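Le savon d'Alep à toutes les sauces

samedi 23 août

Ma sœur s'est convertie au shampoing solide en avril et, depuis, il n'y a plus un repas de famille sans qu'on me demande si je m'y suis mis. Alors voilà, j'ai essayé. J'ai acheté un pain de chez Lomine et un autre de chez Siser, trouvés tous les deux dans la même boutique bio, et j'ai tenu 4 mois. Je précise que je paie mes produits et que personne ne m'envoie rien.

Premier motif d'agacement, les promesses. Sur l'étui du Lomine on lit qu'un pain « remplace 3 flacons ». Trois flacons de quoi ? De quelle contenance ? Avec quelle longueur de cheveux ? J'ai les cheveux courts, je me lave la tête un jour sur deux, et le pain a fini en bouillie bien avant l'échéance annoncée. On me répondra que je l'ai mal fait sécher. C'est la réponse à tout dans ce milieu : si le produit déçoit, le client s'y est mal pris.

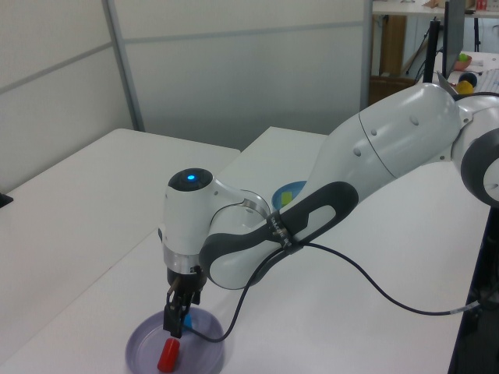

Une coupelle ronde, peu profonde, couleur gris lavande.

Parlons justement du séchage. Il faut un support ajouré, loin du jet, aéré, et surtout pas une soucoupe où l'eau stagne. Très bien. Sauf que ma salle de bains fait la taille d'un placard, sans fenêtre, et que « loin du jet » y désigne à peu près le couloir. Le porte-savon Dalisay que tout le monde recommande tient avec une ventouse, laquelle a lâché la première semaine, puis la suivante. Je l'ai rendu.

Reste la question du prix. Le Siser mousse mieux, sent moins fort, et je veux bien croire qu'il abîme moins le cuir chevelu, même si je n'ai trouvé pour le prouver que des témoignages publiés par la marque. Mais je ne fais pas d'économies, ou alors il faut m'expliquer le calcul. Quant à l'argument du plastique — le seul qui me touche vraiment —, il perd un peu de sa force quand le pain arrive dans une boîte en carton, elle-même glissée dans un sachet.

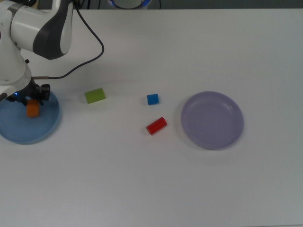 Peut-on se laver le corps avec un shampoing solide ?
Rien ne l'empêche, mais le pain fond d'autant plus vite et un savon ordinaire coûte moins cher.

Je finirai le Siser, par principe. Ensuite je reprendrai sans doute un flacon, acheté en grand format, et j'attendrai le prochain déjeuner de famille.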